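Zikumar Community Help > Home and Garden > Sewing and Mending

How do I stop thread from tangling when I sew thick canvas by hand?
Asked by Milovan Vukadinović, 10 Apr 2023

Good evening to all. I am repairing a tent bag made of heavy canvas. The bag is old but I like it, and a new one from Munro is more money than I want to pay. I bought a spool of polyester thread, Grotoneo brand, 1,000 metres, so I have enough to make mistakes.

My problem is the following. After 15 stitches or so the thread begins to turn around itself and makes a small knot close to the cloth. If I pull, the knot becomes hard and I must cut. 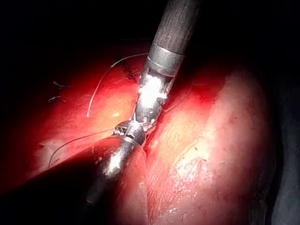

I have tried a shorter thread, but then I have to start again too often and the seam looks ugly on the inside. I have also tried to use it double. This was worse. My needle is a normal one from a mixed packet – I do not know its size. Is it the thread, the needle or my hands? I would like to finish before June, when we go camping by the lake.

255 views

Gillespie Menzies
Mostly your hands, sorry! Every time you push the needle through, you probably roll it a little between finger and thumb, always in the same direction. The twist has to go somewhere. Every few stitches, let the needle hang down freely and wait until it stops spinning. Then continue.

Also cut the thread no longer than from your fingers to your elbow, and pull it over a piece of beeswax two times before you begin. For canvas you want a bigger needle with a sharp point, so that the hole is wide enough and the thread does not rub so much.
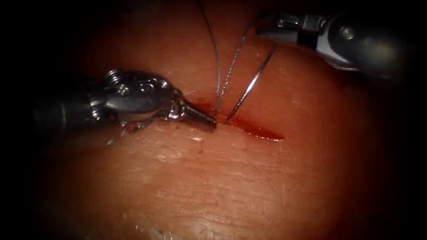

2 min read

If a knot does appear, do not pull. Put the tip of the needle inside the loop and lift it gently. Nine times from ten it opens.

akach_mender
use a machine

Milovan Vukadinović
Thank you, Gillespie. I let the needle hang as you wrote, and it was turning for a long time, so now I believe you. I have no beeswax at home but I found a white candle. It leaves small crumbs on the dark cloth, but they brush away. To the other person: I do not have a machine, and the corner of the bag would not go under one.
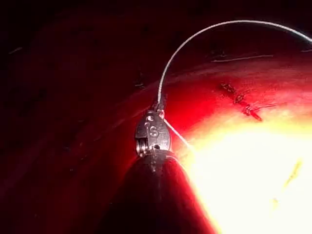

Holding the thread near the tip

One more thing for people who read this later. I changed to a back stitch on the bottom seam, and there I pull each stitch closed slowly, with the thread going straight out from the cloth and not to the side. The long seam is finished. The handle I will do next week.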